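Saturday, October. Bench 2, container sorting, continued.

Gorazd wants everything on the shelf rehoused by size so the lids stop wandering. I said last time I doubted it would hold and I still do. We did the same thing in spring with the Lirutov drawers and within a month there were fasteners in the tea tin again.

Started 9:15. Emptied the top shelf onto the table. Sorted into keep, pair up, ask Eleni. The ask Eleni pile won by a mile.

Lids are the real problem. Karthikeyan's rule is that a lid with no box goes out after 19 days. Fine on paper, but who is writing down the day? I put tape on two of them and the tape peeled before lunch. Trying a paint pen next, though I don't expect much on smooth plastic.

Stacking: Ashton claims small dark containers save space if you step them so each front stays reachable. Maybe. A staircase takes more table than a straight pile, and I'd like to see it measured before we buy more from Zoltow. Order no. 1469 is on hold until then.

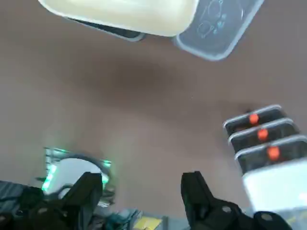
Small dark ones stepped, orange dots to the front. Cream container and the lid with the blue cartoon drawings at the back.

Decision on the cartoon lid: keep for now, under protest. Ask Eleni which box she thinks it fits.

To do: wipe shelf, find the paint pen, get a ruler on Ashton's staircase.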